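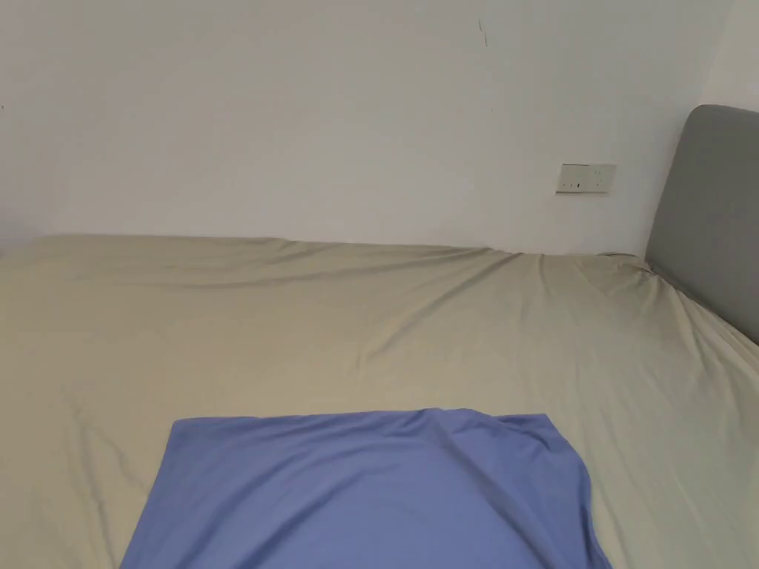

Hortensia Barrientos wrote in to ask why her fitted sheet always goes baggy in the middle, even when all the corners are on. Usually it's the order you do them in.

Bedroom > Bedding > Fitted sheets

Quick fix, 4 steps:

1. Pillows and anything blue, striped, whatever - off the sheet, or fold it flat near the foot for now.
2. Headboard corners first. Tuck deep, right under the matress. Puckers up there mean too much cloth got pulled that way, so ease some back.
3. Opposite corner next, on the diagonal. Then the last two.
4. Flat hands, middle out to the sides. Long soft wrinkles go first, the small creases by the corner take another tug.

Still baggy? Check the depth on the label. Mine was to deep by 3 inches - clips under the corners sorted it.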